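Reading Habits of Evening Students in the Trirkengate District
Final report, Social Research Methods
Submitted 29 October 2026

1. Why I chose this subject

When I moved to Trirkengate I took evening classes, and I noticed that many of my classmates borrowed books from the Brumari branch library but did not return to borrow a second time. I wanted to understand the reason. My first question was very wide (do adults who work still read?), and my supervisor asked me to make it smaller. The question became: what do evening students borrow, and what makes them stop?

2. Method

I used two sources. The first is the loan list of the Brumari branch for April, which the library gave me without names. It contains 1,284 loans. The second is a paper questionnaire which I gave to students in 2 evening courses, bookkeeping and basic English. I received 38 filled questionnaires. Three more were returned empty and I did not use them.

The questionnaire had 13 questions. I wrote it first in English and then made it simpler, because in the test round some people did not understand the word "leisure." I changed it to "free time." I also removed one question about income. Two people in the test round said it was not comfortable to answer, and I did not need it for my question.

The answers were typed into a spreadsheet by me. I checked every sheet a second time on another day and found four typing mistakes, which I corrected.

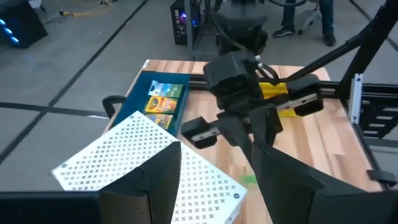

A difficulty was the loan list. The library puts every book into a group, and the groups are not the same as in my questionnaire. For example, cookbooks and books about gardens are together under "Home." I decided to follow the library groups and to join my own categories where it was possible. Because of this, some detail about hobbies is lost.

3. Results

The largest group in the loan list was crime novels. The second was children's books, and this surprised me at first. In the questionnaires many parents wrote that they go to the library only for their children. One person wrote: "I take ten books for my son and no book for me, my bag is full."

When I asked why they stopped borrowing, the most common answer was the opening hours. The Brumari branch closes at six, and the evening courses begin at half past six on the other side of the river. A student who finishes work at five must choose between the library and dinner. Fear of late fees came next. Several students did not know that the fees for adults were already lower than before.

Fewer people than I expected wrote that they read on the phone. Those who did were mostly reading news and messages, and they were not sure if this should be called reading. I left it to them to decide.

4. Limits

My group is small and comes from one school only. Also, students who do not like reading maybe did not want to fill in a paper about reading. The loan list shows one month, and the spring holiday was in this month, so the number of children's books is perhaps higher than usual.

5. What could be done

I suggest a return box and a small shelf in the entrance of the Usmani building, where the courses take place. The shelf could be changed every month. I also suggest to print the fees on the back of the library card in large letters. If I continue this work, I would like to ask the same questions in Plikon, where the library is open until nine, and compare the answers.

Appendix A: the questionnaire in its final form
Appendix B: table of library groups and my categories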